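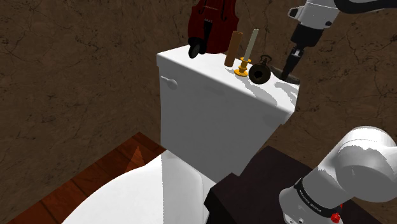 # Simulated cell "Skasby", arm base and gripper setup

March 2022, notebook of the Bridham sim bench

Continuing from the page where Henryk changed the mount. The state now: the arm stands on the dark block to the right of the toilet, and the pick surface is the top of the tank. In this pose the gripper is over the right end of the tank, with the fingers down, just above the dark long piece. The tips are very close to it. I use this pose as the reference pose for everything below, and it is saved in the cell file as `ref_tank_right`.

## Base mount

The old mount was a free body placed on the block and held only by friction. It looked fine until the arm made a fast move, and then the base crept. After 60 cycles of the test motion I could see the creep in the log, all in the same direction, away from the tank. Henryk replaced it with a fixed joint between base and block, and the block itself is now static.

Things I checked after the change:

- Base frame and block frame have the same up axis. They did before also, but the export from Plaler turned it once in the past, so I look every time.
- No overlap between the base collision shape and the block top. There was a small overlap, and the solver was pushing against the fixed joint at each step. I lifted the base by 2 mm and the joint force at rest became quiet.
- The collision pair base/block is switched off. It has no use with a fixed joint.
- The block also overlaps a little with the bowl shape on the side, if one looks at the convex hulls. The visual meshes do not touch. Both bodies are static, so I leave it.

I ran the 60 cycles again with the new mount. The base does not move. I did not expect that it moves, but the number is in the log for Darius, who asked for it.

## Joint drives

The drives came with the values from the Buzatu cell, where the arm carries a heavier tool. With our parallel gripper they are too stiff. In the reference pose the wrist was trembling a little, and one could only see it in the plot of joint velocity.

What I did, in the order I did it:

1. Put the gripper mass to the value from our tool sheet. It was still the mass of the Buzatu tool.
2. Lowered the stiffness on the last two joints, small steps, until the tremble was gone in the plot.
3. Raised the damping on the same joints by one step.
4. Held the reference pose for 10 seconds and recorded all joints.

Step 1 alone removed most of it. I should have begun there and looked again before I touched the stiffness. Maybe the old stiffness is good with the right mass. To test.

The shoulder I did not touch. It sags a small amount under gravity when the arm is stretched over the tank, and the controller takes it out. If somebody switches off gravity compensation to test something, please switch it on again and write it here!

## Gripper

Two problems, and I first believed it was one.

**Fingers not symmetric.** When closing on nothing, the one finger arrived before the other. The mimic joint had a limit which was shorter than the limit of the driving joint. It comes from a rounding in the file. Both limits are now the same and the fingers meet in the middle.

**Contact too early.** When going down to the long dark piece, the contact sensor fired while there was still a visible gap between the tips and the piece. The collision shape of each finger was a box around the complete finger, and the box was longer than the mesh at the tip. I cut the box in two parts, one for the upper finger and one for the pad. The pad box now ends where the mesh ends.

After that I also made the contact offset smaller. With the smaller offset the fingers sometimes go a bit into a thin object during a fast close, so closing speed must stay at the slow preset for this cell. I wrote it in the header of the cell file.

Friction of the pads: not changed. Darius wants to measure it on the real pads first, and then we put in his value.

## Objects on the tank

Mostly these are good as they are. Notes only on the ones which gave work:

- *Dark bell-like vessel.* Its hull was one convex piece and the opening was closed for the physics. I used the decomposition with more pieces, and now a finger can enter the opening. The small loop on the top is still filled. It will not be possible to lift it by the loop until that is fixed.
- *Candle and gold holder.* They are two bodies. The candle was only standing in the holder, and it fell at the first disturbance. I joined them. For the planner they are now one object, and the bounding box is tall, so approach paths from the left are rejected more often than before.
- *Violin.* It stands at the back and the planner does not need it, but it was a dynamic body with a very detailed mesh. It took the largest part of the step time. With a simple hull the step time is good. The black disc at its base is a separate body and I left it as it was.
- *Brown cylinder.* It stands a little tilted. I don't know if this was intended by the one who placed it or if it settled this way. I keep it, but the start state is saved now, so at least it is the same tilt in each run.

The order of the reset matters. First the objects, then one settle period, and only then the arm. When the arm was reset first, the long piece was sometimes dropped against a finger and rolled off the end of the tank. This cost me half of the afternoon, with run 114 being the one where I finally looked at the replay slowly and saw it.

## Shadows and the depth check

The arm throws a gray shadow on the right part of the tank top, just where we pick. The glossy white surface makes it more complicated: bright line on the front edge, soft gray patches from the candlestick and the vessel, and the shadow of the arm over this. The segmentation took the arm shadow as part of the long piece in several runs, and the grasp center moved to the side.

I tried a second, weak light from the left. The segmentation became better, but the images are then different from the rest of the Skasby set, so I took it out again. Henryk proposes to vary the light direction between runs and to keep the shadow in the data. I agree with him. For the calibration I keep one fixed light.

## Regular checks for this cell

Before a long batch, in this order:

- load cell file, look that the version in the header is ours and not the one from Buzatu
- go to `ref_tank_right` and hold, compare the joint plot with the saved one
- close the gripper on nothing, both fingers must arrive together
- go down slowly to the long piece, contact may fire only at touch
- reset two times and compare the object poses

If the joint plot is different, look at the tool mass first.

The black curved part at the upper arm (cable or link) has no collision shape. It passes through things if the elbow goes high. For picks on the tank it makes no trouble, but the planner knows nothing of it, and a path which is accepted here can be a bad path for a real arm. Darius will make a simple capsule for it — not before June, he says.

## Open

- old stiffness together with correct gripper mass (me)
- pad friction value (Darius)
- loop of the vessel, new decomposition (me, or Henryk if he has the tool open anyway)
- light direction as parameter in the batch script (Henryk)
- export from Plaler, find out why the up axis turned that one time. The old file is still in the archive folder, please do not delete it.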